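Two Weeks in the Prastura Wagon

Picked up the keys in Sultstead at 6 a.m. Cold, half asleep. The Prastura started right up, seats already warming by the first light. Nice touch.

It's a plug-in wagon, long nose, low roof, the kind Robles used to sell plenty of before everybody wanted to sit up high. Cargo floor is flat. Rear seats fold from the tailgate, one pull each. I hauled a dresser and two bikes, no drama.
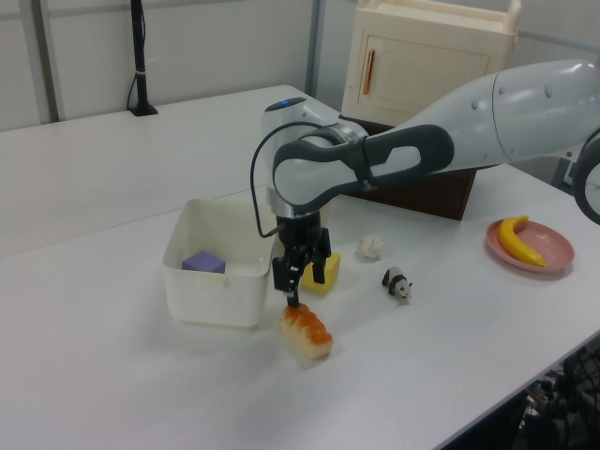 On the road

Quiet. Really quiet, up to highway speed anyway. The 19-inch wheels thump over expansion joints and theres a bit of float in the back on long dips. Steering's light but honest. Ese Onyeka took it up the canyon road and came back grinning, then complained about the brake pedal. Fair. It's grabby in the first inch, you learn to feather it.

Range? I saw 700 miles between fill-ups with a charge every night. Your commute will change that, obviosly.

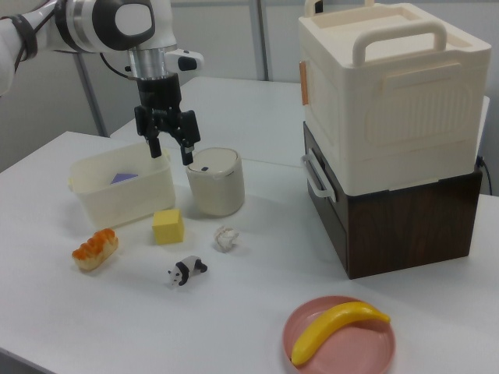

The screen is where I lost patience. Climate is buried two taps deep and the Skoltuvix nav kept sending me to a closed ramp. Imelda Dumlao, riding shotgun, gave up and used her phone. Volume knob is great, though. Big, metal, clicks.

Odometer read 3144 when I handed it back. Few rattles, one from the passenger door. I'd still take it over the Robles, mostly for the seats.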